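**Towel thread!** I've been promising this since March and I finally have my notes in one place. Front-loader people, come sit by me.

**1.** Background: we moved into the Puvholm apartment with a compact washer, a wood floor I'm scared of scratching, and a stack of towels that could have sanded a deck. Crunchy. You could stand one up in the corner. I love laundry (I know, I know) and I took it personally.

**2.** First thing I changed was the amount of detergent. I'd been filling the cap to the top line my whole adult life! I'm down to two tablespoons of Torkier for a normal load and the towels smell like nothing, and I mean that as the highest praise.

**3.** I did one full reset on everything we own. Hot wash, no detergent, a cup of white vinegar in the drum. Then I ran it again with plain water. The suds that came up in that second wash! With no soap in it! That was years of soap living in my bath towels.

**4.** Someone will ask about fabric softener. I stopped. It made ours feel slick and then they just pushed the water around on my back. Softener is fine for shirts if you like it, I still have half a bottle and I'm not throwing it out.

**5.** Load size. Our drum is small and I used to cram it. Now I do one big towel and a few little ones, or two big ones and no extras. If I can't get my hand in on top of the load with a bit of wiggle, one comes back out.

**6.** The quick cycle on ours is 31 minutes and I adore it for dish towels and cleaning rags. For bath towels it's too short. They come out heavy and they take forever to dry, so they get the long one with the extra spin.

**7.** SHAKE THEM. When the cycle ends, hold each towel by two corners and snap it hard, like you're mad at it, before it goes anywhere near the dryer. Azadeh Soltani taught me this in college and I forgot it for ten years. Sorry, Azadeh!! You were right.

**8.** White towels and gray cloths get washed separately at our place now. The gray ones shed for months when they're new and I was picking little gray fuzzies off the white ones like a mother monkey. I keep the piles on opposite sides of the basket while I sort, whites folded flat so I can see at a glance what's been done.

**9.** Which brings me to lint. Please, please go check yours. If your lint filter pulls out, pull it out over a trash can (learn from me) and wipe it with a dry cloth first. Water turns lint into felt. I use an old soft toothbrush for the corners of the slots.

**10.** I do it after every couple of loads and there's still a gray layer each time. Weirdly satisfying? I'd watch a whole channel of this.

**11.** The rubber seal! Pull the fold back gently with your fingers and look at the bottom part. Mine had a hair tie, a dime, and a sort of gray paste I won't go into. Warm water, a drop of dish soap, a rag wrapped around one finger, all the way around. Then dry it. Takes me less time than a song.

**12.** Leave the door open when you're done. Wide open if you have the floor space, and we just barely do. I shut it every time for a year to keep the hallway looking neat and the drum smelled like a wet dog's bed. Open door, smell gone in a week or so.

**13.** A few of you asked where the nice towels are from. They're Leitão, the plain white ones, bought on sale. They were lovely on day one and awful by month six, all my own doing, and now they're lovely again. I had a replacement set sitting in my cart and I emptied the cart. Felt great.

**14.** Kenji asked about drying on a rack. Yes, you can! They'll be stiffer, so snap them before AND after, and turn them once halfway. Ten minutes in a dryer at the end helps a lot if you have one. I like a bit of stiffness in a dish towel, so those go on the rack on purpose.

**15.** Also from the replies: no, I don't iron towels. I have thought about it.

**16.** Folding: in half the long way, in half again, then thirds, with the fold facing out. They stack flat, they fit the narrow shelf, and I can slide one from the middle without the whole pile coming down. Thank you Dinesh for the thirds, mine used to be a mess of rolls.

**17.** Laundry corner! 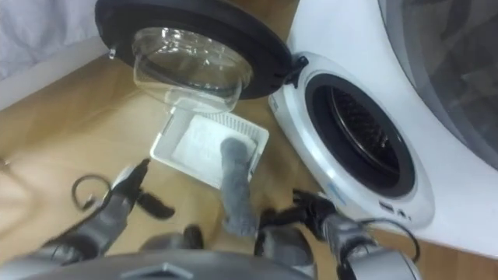
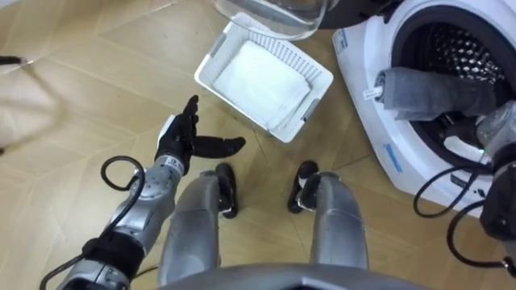

White front-loader, door open, on the wood floor.

**18.** The planks are just wood, and I wipe up any drips right away with whatever rag is closest. If anyone has found a thin mat that doesn't creep when the machine spins, send it to me. I've tried two and they both ended up under the baseboard.

**19.** Next up is sheets, once I figure out why the fitted one always eats everything else in the load. If you've got a trick for that, reply here, I'm reading all of them tonight with the dryer on.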